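Varkside Technical Forum – End Effectors and Tooling
Thread: Finger choice for the hand-held grippers, transparent box trials

E_Carnegie
27 October 2019
Members are asked for their views before the Imrie bench settles on one finger pattern. We have been comparing the long tapered fingers with the short block type, working two-handed on the white board with a smoked plastic box. The box was chosen because its walls give the wrist cameras very little to hold on to.

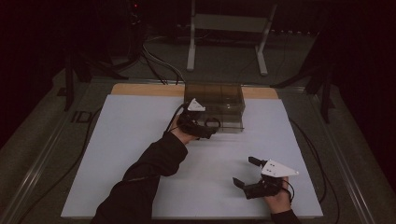
Left gripper at the near face of the box, right gripper open. Both carry the dotted plates.

Our log stands at 1,373 attempts. The block fingers slipped less often on the lower edge, and I am inclined to recommend them.

baltwood_tooling
I should not recommend them on that evidence. A block finger hides too much of the contact point from its own camera. We withdrew ours in May for that reason and have not regretted it.

E_Carnegie
The objection is noted. With the fingers spread wide apart, however, the view between them is generous.

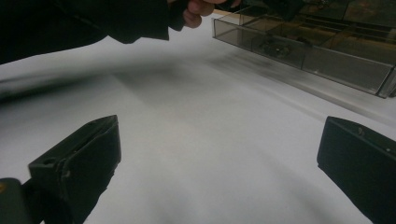

It is on closing that matters become difficult, and I accept that the last part of the travel is largely blind. Our practice is to rely on the head camera for that stage.

Elspeth Gunn
May I ask which controller was in use? The Andow unit at its default setting closes too sharply for thin-walled plastic, and 46 of our own failures were put down to that and not to the fingers.

E_Carnegie
The Andow unit, at default. I was not aware of the point and will have the closing speed reduced.

baltwood_tooling
Then the figures for both patterns ought to be set aside. A comparison made at the wrong speed favours whichever finger has the larger face.

Elspeth Gunn
I would not go so far. The runs remain comparable with one another – both patterns were tested at the same speed. A further set at the lower speed should be added and reported separately.

E_Carnegie
That is what I propose to do. The lighting on the board will be left as it is. Please send any requests for particular box positions to me by private message.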